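Saturday and Sunday assistant, Stanside Clothing Exchange

Part-time, permanent, 16 hours a week

The Stanside Clothing Exchange takes in coats and jackets that people have stopped wearing and sells them to people who will start. We have been doing this from the old bank in Flindton long enough to own 176 wooden hangers and to have strong feelings about wire ones. The weekend post is vacant again. The last holder left to train as a dentist, and we try not to take it personally.

What the work is

You would open up at nine, take in garments at the side counter, check them over, price them and get them on the rail. In between you would serve customers, most of whom are pleasant and some of whom would like forty minutes on whether a sleeve is meant to do that. Mondays to Fridays are covered.

Checking over means pockets, cuffs, zips and armpits, in whatever order you can bear. Linings matter more than sellers think. A coat can look splendid on the hanger and be held together inside by hope and a safety pin. We turn everything out before we name a price, and we'd expect you to do the same with the seller standing there telling you it has hardly been worn.

February is busy, as everyone gives up on the coat they bought at Christmas. August is you, the rail and the radio.

What we are after

Somebody who can sew on a button and tell wool from something that would like to be wool. Till experience is handy but can be taught. Patience can't, or we haven't managed it. You'll need to lift a full sack up 4 steps -- the bank was built to keep people out, and it still has a go.

You need not be fashionable. Look at the rest of us.

How to apply

Write us one page and post it, or push it through the door, by 10th September. Skip the CV if you like. Tell us what you'd look for in a second-hand jacket, and whether you would take in a Drillitz anorak with a mended hood. (There is no right answer, but there have been some wrong ones.)

Dark garments on a bed:
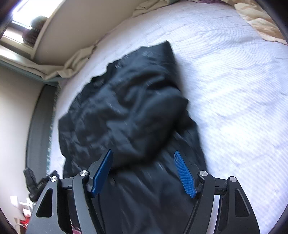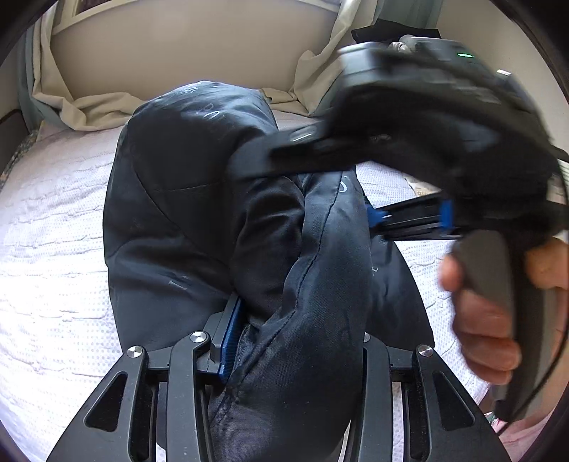
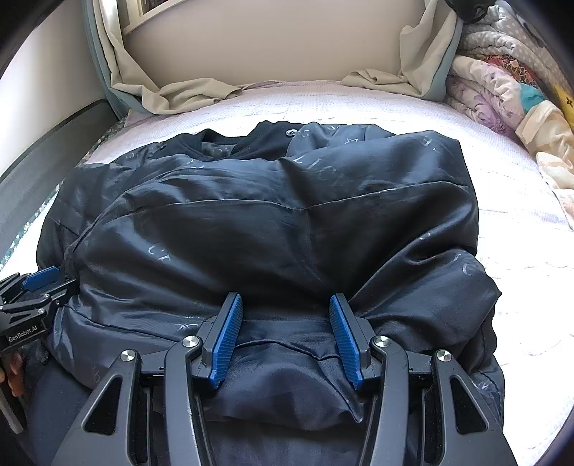 Comments (1)

Kocabaş: Does the mended hood have to be a neat mend? I've got one I did myself and I'd call it sturdy. Also, are both days fixed, or could I swap a Sunday now and then if I found my own cover?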